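4.2 Where the lost things go

I should say up front that I never meant to study misplaced objects. The project was supposed to be about how people who share a workspace agree on what belongs where, and I had a nice clean survey ready to go. Then I spent my first week at the Omow site and watched people hunt for things. They hunted before meetings, they hunted during meetings, and one afternoon a whole planning session turned into a search for a key to the supply closet (it was in the lock). So I rewrote the diary form that night and asked everyone to log searches instead.

We ended up with 2595 diary entries from 56 people across three sites — Omow, Conora and Wattanapong. An entry could be as short as "tape, again," and plenty of them were. I coded each one for the kind of object, the last place the person remembered having it, and the place it turned up, if it turned up at all.

What surprised me most was how often the object was found on the very surface where the person had started looking. I'd expected drawers, coat pockets, other people's desks! But big shared tables came up again and again, and so did the small dark things people set down on them without thinking. I started calling these "plain sight" losses, and the name stuck with the coders, so I've kept it here. Figure 3 goes with this part of the discussion.

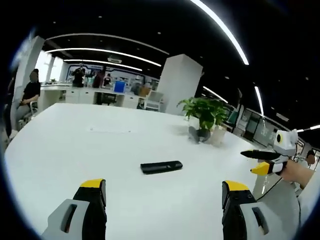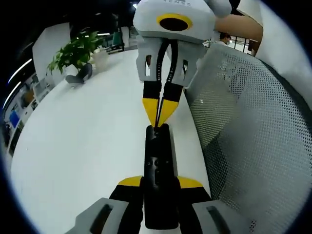 Figure 3. Shared workspace, two views.

Kanako Ueda read an early draft and wasn't convinced by my label at all. Her view was that a thing found on the table where you began was never lost in any useful sense, that I was really measuring hurry, and that I ought to split out the entries written within a few minutes of a deadline before claiming anything about surfaces.

Fair enough, and I did go back and split them. The deadline entries do lean toward plain sight losses, so she was onto something. But the pattern is still there in the slow, boring stretches of the day, when people had all the time in the world and still walked right past their own scissors. I now think both things are going on, and the diaries can't fully pull them apart. Firketov, the tagging tool we tried with 16 of the participants, might have helped if people had kept the tags on — most of them peeled off or got moved to something more interesting, like a lunch box.

I take up the lunch box entries separately in Section 4.3, along with the other food containers.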